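九月，把双臂单元重新收拾了一遍

先交代一下，这台机器不是我设计的，我只是接手照看它的人。前任 Liviu Barbu 去了 Jurusia 那边的项目，走之前给我留了一个文档，文档里有一半是“见上次邮件”，而上次邮件我没有（谢谢你啊 Liviu）。所以这篇就当是我自己的笔记，顺便给后面接班的人看。我们内部管这个单元叫 Onu，下面都这么叫。

起因很小。右臂在跑一个抓取程序的时候，腕部相机的画面偶尔会卡一下，卡的时候程序不会停，它就拿着旧画面继续往前走。我一开始怀疑是软件，翻了一晚上日志，3671 行，看得眼睛都花了，里面规规矩矩的，一条报错都没有。后来 Ionuț Preda 路过，问了我一句：“你摇过线没有？”

我没摇过线。

一摇，画面就卡了。行吧，那就老老实实从线开始查。

我把整个流程写下来，顺序就是我自己做的顺序，不一定最好，但是照着做不会漏东西。

一、先断电，再把手臂放下来

这个次序我以前搞反过。手臂在半空中断电，关节一松就往下掉，夹爪直接磕在台面上，那个声音我现在还记得。现在我的习惯是先用程序把两条手臂都开到低位，夹爪贴近台面但不压上去，然后再关电源，关完去倒杯水，回来再动手。电源模块里的电容需要一点时间，我也需要一点时间。

二、检查底座和导轨

两个底座都用黑色的安装板固定在前面那根铝型材上，螺丝是内六角的。铝型材的好处是想挪哪儿挪哪儿，坏处也是想挪哪儿挪哪儿：螺丝稍微松一点，底座就会顺着槽慢慢跑。跑得很少，肉眼看不出来，可是手臂末端会放大，抓小东西的时候就偏到一边去了。

我用记号笔在安装板和型材的交界处画一条细线，以后只要看线有没有错开就知道了。这个办法是 Dalia Pētersons 教我的，她在 Penero 修了很多年包装机，看到我拿卡尺一点一点量，实在看不下去了。

拧螺丝的时候两边轮流来，别一口气把一颗拧死。

三、走线

终于到正题了！底座边上的线分三类：给关节供电的、走信号的、腕部相机自己的那根。Liviu 当年把它们全塞进同一截编织套管里，看着很整洁，但是相机线特别细，手臂一转，粗线就把它往里拽，拽久了接头就松。

我的做法是把相机线单独拎出来，沿着手臂外侧走，在关节附近留一个弧。弧留多大？把手臂转到最远的那个位置，线还能轻轻拨动，那就够了。留太大也不行，会挂到旁边的东西，Bogdan Surdu 那台就是这样把自己的相机给扯歪的，他到现在还不承认。

扎带别勒太紧，能转动一点点最好。剪掉的头要剪平，不然下次伸手进去会被划（我手背上有两道）。

线理好以后，先上电看小电路板的绿灯，灯亮了再用腕部相机看一眼现场。我喜欢挑一个有表面细节的东西当参照，这次是那辆长着大眼睛、背着橙色罐子的小卡车，它脸上那个笑很好认，罐子上的条纹也细，对焦糊不糊一看就知道。
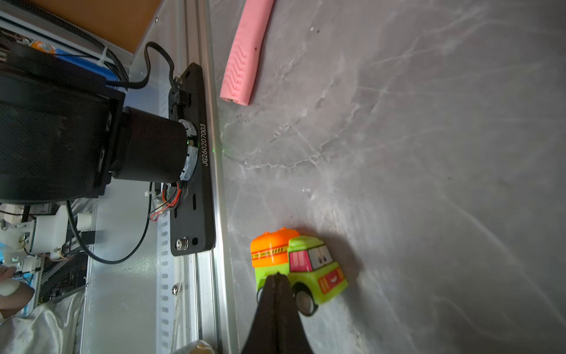

四、腕部相机和夹爪对齐

相机装在腕部上面，夹爪在它前面，所以两根手指应该从画面的下边伸进来。我要的效果是手指并拢以后，中间那条缝竖直，指尖指着目标。如果缝是斜的，多半是相机支架歪了，先别急着去改标定参数。我第一次就是急着改参数，改完这个位置准了，换一个位置全错，白忙一个下午。

正确的做法很笨：松开支架的螺丝，用手扶正，轻轻带上，看画面，再调，再看。满意了再上紧。然后才轮到标定。

标定的时候我会让夹爪停在几个远近不同的位置上，台面近处、台面远处，还有后面那个白色双层小架子的上方。架子这个位置最容易被忘掉，因为大家都在台面上抓东西，等哪天要往架子上放，才发现高度差了一截。

台面是灰色大理石花纹的，有点反光。灯一亮，上面会有斜斜的亮条，对抓取程序来说挺烦人。我试过贴哑光膜，起泡，撕了。现在的办法是把曝光压低一点，再把灯往旁边偏，不完美，够用。

五、夹爪手指

手指是黑色的哑光面，摸着有点像橡胶。用久了会沾灰，沾灰就打滑。我拿不掉毛的布蘸一点点清水擦，擦完晾着。酒精我不敢用，Alina Olteanu 用过一次，表面发白，她给我看的时候表情很微妙。

擦完以后让手指空合几次，看两边是不是同时到中间。如果一边总是先到，就去查夹爪零点。这个我在 Liviu 的文档里居然找到了，写得还很清楚，收回前面对他的一部分抱怨。

六、两条手臂一起跑

单臂都没问题了，才轮到双臂。左臂从左下角斜着伸过来，右臂立得高，从上面弯下去，两条的工作区在中间有一块重叠。我在程序里给这块重叠区加了锁，一条进去的时候另一条要等着。加锁之前，我用很慢的速度让它们各自走到极限，手一直放在急停上。慢速跑很无聊，但真的别省，找一首长一点的歌听着就过去了。

试抓的东西我一般就放两辆小车，颜色差不多最好，程序要是分不清，这时候就会露馅。架子下层那一排猫耳朵小人是不参与测试的，它们的高度和位置我用来检查固定相机有没有被碰过：拿新画面和旧画面一对，小人挪了位，要么是有人动了它们，要么是相机动了。
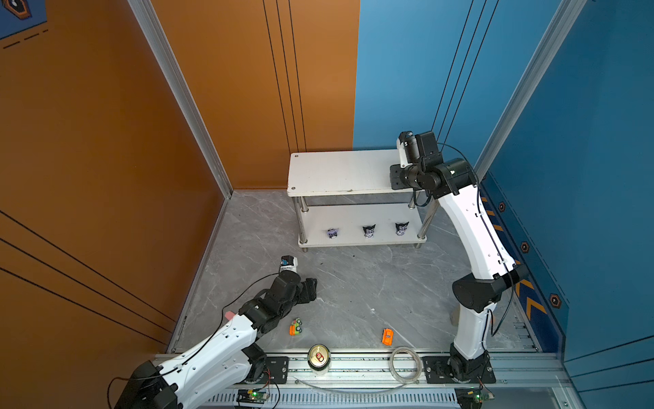

Onu 的两条手臂，左臂低，右臂停在架子上方。

双臂程序我设了 700 个循环，挂在那儿跑，中间我去吃了个饭。回来看日志，相机的时间戳是连着的，没有再出现旧画面顶替新画面的情况。我又手贱去摇了摇线，还是好的。

顺便我把程序也改了一下：画面如果超时没更新，手臂就原地停住，等人来看。这个其实早就该有，跟线松不松没有关系。改动我已经发给 Brurnanport 那边用同款手臂的几个人了，他们要不要合进去随他们。

还剩几件没做完的，先记在这里。右边底座下面那块电路板的线还是太挤，我想换一个角度出线，得先找到合适的支架。备用的手指只剩一对了，要下单。记号笔画的那条线会被布擦掉，Dalia 说用油漆笔，我还没买。

要是你也在用类似的单元，相机线是怎么固定的，留言跟我说一声吧，我对现在这个弧还不是特别放心，下周打算再拆一次看看接头。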